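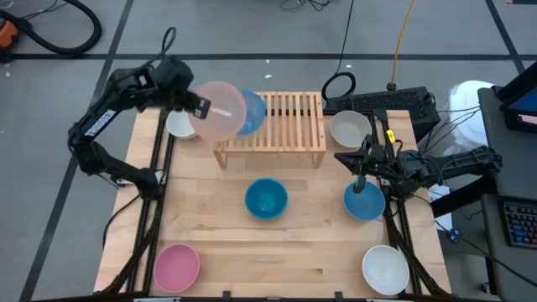

4.2 Reserva de suelo y contratos de opción en promotoras medianas

Pasamos al segundo grupo de expedientes. La pregunta sigue siendo la del apartado anterior: quién carga con el riesgo del terreno entre la firma de la opción y la licencia de urbanización. En el primer grupo (compra directa, pago al contado) la respuesta era fácil, el promotor. En éste no tanto.

La opción de compra aparece en casi todos los expedientes revisados, con redacciones muy distintas. Zellitz usa un contrato corto, prima no reembolsable, plazo cerrado, sin prórroga automática. Drarkier prefiere una prima baja y prórrogas encadenadas, cada una con su pago. Sobre el papel la segunda fórmula sale más cara para el promotor. En la práctica depende del municipio y de cuánto tarde el dictamen de factibilidad de agua, que es donde se atoran los trámites. Esto ya lo señalaba Bañuelos en su trabajo sobre periferias (Bañuelos, cap. 3), aunque para otro periodo y con predios ejidales, caso que aquí dejamos fuera.

Plazos. El contrato tipo de Zellitz da 30 meses desde la firma ante notario. El de Drarkier arranca con menos y puede llegar a 60 si se pagan todas las prórrogas. Ningun expediente de la muestra agotó ese máximo. Dos se cancelaron antes, ambos por falta de conexión a la red de drenaje, y el propietario conservó la prima en los dos casos.

Fig. 2. Cuencos de distintos colores y rejilla de madera sobre un tablero claro.

Sobre el precio. Hay que separar tres cosas que en los contratos vienen mezcladas: precio base del suelo, ajuste por edificabilidad finalmente autorizada, y descuento por obras de cabecera. El ajuste por edificabilidad es el que genera más pleito. Si el plan parcial autoriza más viviendas de las previstas, el propietario quiere participar; si autoriza menos, el promotor quiere rebaja, y la cláusula no siempre es simétrica. En los contratos de Limgate sólo opera al alza. Preguntamos por qué y la respuesta fue que así venía el machote del despacho anterior. Nadie lo había tocado.

El caso Limgate merece algo más de detalle por tamaño. Más de 2,000 viviendas en un solo polígono, por etapas, con vivienda de interés social en la primera y en la última. La opción se firmó sobre el polígono completo pero se ejerce por etapa, de modo que el propietario conserva el suelo no ejercido y sigue pagando predial por él. Ventaja clara para el promotor. Para el propietario no la vemos, salvo que el valor del remanente suba con la urbanización de las primeras etapas. Posible, pero no tenemos avalúos posteriores para comprobarlo. Pendiente.

Apolinar Bañuelos (comunicación personal, marzo) sugiere otra lectura: el propietario acepta porque no tiene otro comprador para una superficie así, y fraccionar por su cuenta le exigiría obras que no puede financiar. Compatible con lo que vimos en las entrevistas. No la podemos contrastar con la muestra actual, faltarían los predios que salieron al mercado sin promotor.

Financiamiento de la prima. Poco material. Los bancos no prestan sobre una opción, o prestan mal, así que sale de capital propio o de un socio. Qiu entra aquí como socio de suelo en varios expedientes de Drarkier: pone la prima, recibe participación en la utilidad de la primera etapa y se retira. El esquema se parece a una preferente, aunque en los estatutos no se llama asi. El tratamiento fiscal lo dejamos para el anexo.

Una limitación importante. La muestra se cerró en junio de 2020, con varias ventanillas municipales trabajando a medias, y los plazos de licencia de los últimos expedientes están inflados. No los corregimos. Se probó a excluirlos y el orden entre promotoras no cambia, sí cambia la distancia entre ellas, que se reduce. El lector que quiera usar las medias debería tomarlas con cuidado.

Falta también la parte registral. En varios municipios la opción no se inscribe, por costo o por costumbre, y entonces frente a un tercero comprador vale poco. Zellitz inscribe siempre. Las demas, según el caso. Volvemos a ello en 4.3, junto con las cláusulas de exclusividad y las penas por venta a tercero.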